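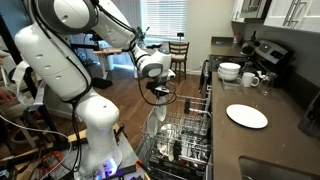 kettlefur: If it wipes off with vinegar it's limescale, if it doesn't it's etching and you can stop scrubbing. Do that test before you spend a penny, please, I beg everyone who posts on here about cloudy glasses.

Cloudy glasses since we moved house, do I need a water softener?
Kitchen & Laundry
Posted by mrs_tumbler, 20 November 2020

Hello all, long-time reader, first time posting, sorry if this has been done to death. The comment at the top was left on my other thread (the one about the tea towels, which wandered off topic a bit) and I was told to start a new one, so I have.

We moved to Vakgate in April and it's a very hard water area, much worse than where we were before. The kettle furs up if you so much as look at it, the shower screen is a disgrace, and my hair feels like string. I could live with all that but it's the glasses that are upsetting me. I've got a set of tumblers that were my gran's, nothing valuable, with a little cut pattern round the bottom, and they've gone a sort of milky white. So has the big glass bowl I use for trifle. Everything that goes through the dishwasher comes out looking as if it's been breathed on.

The dishwasher is an Emach that came with the house. No manual, of course! I use Oltoso tablets, the all-in-one sort, and it says on the box that you don't need salt or rinse aid with them, so I've never put any in. There's a little light on the front shaped like an S which has been on since we got here, and my husband said it was probably just telling us it was switched on. (I can hear you groaning already.)

Anyway, I rang a firm called Araújo who fit water softeners, and a very polite chap came round, tested the tap and said the water was 300 parts per million, and that we'd be looking at £2,000 for a softener with the fitting and the new pipework under the sink. That's a lot of tumblers. He was nice enough about it and didn't push, but he did say the whole house would thank us.

So my questions are, is it worth it, will it bring my glasses back, and is there anything cheaper I could try first? I'd also like to know whether you can drink softened water, because my sister says you can't and my husband says you can, and they've stopped discussing it at meals.

Thank you in advance x

greylag
Best answer

Oh, you poor thing, that S light is the salt light. It's been asking you for salt since April!

I don't mean that nastily, I did the very same in our first flat. Your dishwasher almost certainly has its own small softener built into the bottom of it, and it only works if there's proper dishwasher salt in the reservoir. Take out the lower rack and look in the floor of the machine for a big screw cap. Unscrew it, top it up with water if it's never been filled (only the first time, you don't need to do that again), then pour the salt in with a funnel until it's full. Water will slop out while you do this, it's meant to. Wipe up any stray grains, screw the cap back down tight and run a rinse cycle straight away with nothing in it, because salty water sitting on the metal isn't good for it.

Use dishwasher salt and only dishwasher salt. Table salt has things in it to make it run freely and they'll gum up the works.

Then there's the hardness setting, which is the bit everyone misses. Mine was set to 2 when it was delivered, for softish water, and we're in a hard area like you. Yours may well be the same if nobody has touched it. On most machines you hold down a couple of buttons as you turn it on and the display changes, but I don't know the Emach so you'll have to hunt out the manual. Try the maker's website with the model number, there's usually a sticker on the edge of the door.

Put rinse aid in as well, whatever the tablet box says. All-in-one tablets are fine where the water's soft or middling, but at the hardness you've been quoted I'd want the lot. I use a plain tablet now with separate salt and separate rinse aid and it works out cheaper per wash, to my great annoyance after years of buying the fancy ones.

As for the glasses you've got, do what kettlefur said. Dab some white vinegar on one, leave it while you have a cup of tea, rinse and dry. If there's a clear patch then it's scale and the rest will come up the same way, gran's tumblers included. If it stays milky, the surface of the glass has been eaten into a bit and I'm afraid that's for good.

Whatever you find, I'd wash the tumblers by hand from now on. Cut glass and old glass just don't like a dishwasher.

wobblychair

Get the softener. Best thing we ever did. No scum on the bath, towels lovely, kettle like new. Shop around though, ours was less than that.

boggart_hole

Going to disagree a little with the last one. We've got a softener and I do like it, but it's a lump of a thing, it lives in the cupboard where my baking trays used to be, and you have to keep buying blocks of salt for it and lugging them home. If the only thing that bothers you is the glasses, try the salt in the dishwasher first and give it a month. If you're still cross about the shower screen after that, then think about it.

One warning from bitter experience. If you do get one fitted, turn the dishwasher's own hardness setting right down afterwards and go easy on the detergent. Very soft water plus a strong tablet plus a hot wash is just what etches glasses, and I lost a lovely set of wine glasses that way before somebody told me. Now the glasses go on at 40 and nothing else goes in with them, and I open the door as soon as it finishes to let the steam out.

On the drinking, most fitters leave one tap on the ordinary mains so you've got a choice. Softened water has a bit more sodium in it, so you wouldn't want it for making up baby formula, or if the doctor's got you on low salt. I don't care for it in tea, myself. So your sister and your husband can call it a draw.

mrs_tumbler

Thank you all so much, what a lovely lot you are. I've found the cap! It was under a bit of old pasta and the reservoir was full of water with not a grain of salt in it. I've been out for a bag and it took nearly the whole thing. The S light is still on but I gather it can take a wash or two to notice.

Vinegar test done on the trifle bowl and one tumbler. The bowl has come up clear as anything. The tumbler's a bit better on one side and still cloudy round the pattern, so I think I've got some of each. I'm going to leave it soaking overnight and see.

Still can't find how to change the hardness setting, so if anybody has an Emach with three buttons and no display, please shout.

greylag

Hold the left-hand button in as you switch it on and count the flashes, that's how my mum's old one did it. Worth a go!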